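How to Run a Robot Demo Table at an Open Day (What I Learned at Uddale)

Posted in: Demos and Outreach

So you've been asked to put a robot in front of the public for an afternoon. Congratulations, and also, clear your evening before it, because you'll want it! I ran the simulation table at the Uddale workshop open day in February, and a few of you asked how I set it up, so I've written the whole thing down in the order I'd do it next time.

Step 1. Pick one task and stick with it

I started out with a list of five tasks and I'm so glad I cut it. We went with the bookshelf job: the arm takes a book and puts it on a shelf. Everybody knows what that's supposed to look like. A six-year-old knows, a grandparent knows, and they all have opinions on how the robot is doing (loud ones, in the case of the six-year-olds). Save the clever stuff for people who stay behind to talk.

Step 2. Decide what runs live and what runs in simulation

Our real arm, the Harb, was on the other side of the room behind its barrier. My table was simulation only, running in Custero on a plain desktop with a big monitor. I'd really recommend having both if you can. The sim table can take more visitors, you can hand the controls to a kid without your heart stopping, and if the book goes flying you press reset and off you go again.

Step 3. Set up the views

Custero lets you put several cameras in a scene. I used two: a wide one from across the virtual room, and a close one down by the gripper. Put the wide view on the big monitor and the close view on a smaller screen next to the controls. I had them the other way around for the first half hour and people walking up had no idea what they were looking at. Once I swapped them, the wide view pulled folks in and the close view kept them there.

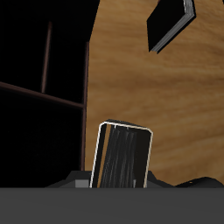 Set the lights while you're at it. Shelves go dark very quickly in a rendered scene, and a room full of windows makes it worse on the monitor. Add a second light in front of the shelf, turn it up a bit past what looks right at your desk, then walk to the back of the room and check from there. I didn't do that walk until the doors were open, and I spent my first coffee break fiddling with sliders.

Step 4. Write a short script and time it

My script ran nine minutes on paper and 17 in real life. People ask questions! Let them. What I ended up with went like this:

Say hello and tell them the job (book goes on shelf).
Run it once without talking over it.
Run it again and explain as it goes.
Hand over the controls.
Take questions while the next person tries.

The quiet first run feels awkward but please try it. Visitors lean in, they start guessing out loud, and by the second run they're telling you what the gripper ought to do.

Step 5. Get the controls ready for beginners

We used a regular game controller. Slow everything down, more than you think you need to. I set the arm to 30 percent of its normal speed and it was still zippy for first-timers. Switch off any button you aren't using (I forgot one, and it hid the whole floor). And put the reset on something big and easy to find. I taped a sticker on ours.

If you have a nervous visitor, let them do only the gripper and drive the arm yourself. Opening and closing the fingers on a book is plenty of fun by itself, and most of them ask for the rest after a go or two.

Step 6. Plan for the misses

Your robot will drop the book. Ours did, plenty, and those were some of the best conversations of the day. When it happens, leave the scene alone for a moment and ask the group what they think went wrong. Was the grip too low? Did it come in at a bad angle? Then reset and try their idea. One family stayed through three rounds of this and missed the Jandwood sawmill talk next door (sorry, Jandwood).

Step 7. Pack list

Desktop, both screens, both power strips
Game controller, plus a spare
Long video cable, longer than you think
Tape for every cable on the floor
The scene saved on the machine and on a stick
A real book, so people can feel how hard it is to slide one in between two others
Water and something to eat under the table

Don't skip the real book. I grabbed one on my way out the door and it got handled so much that the cover came off by closing time.

If you want my Custero settings for the two cameras, leave a comment and I'll clean up the file and post it. I still need to fix that floor button first.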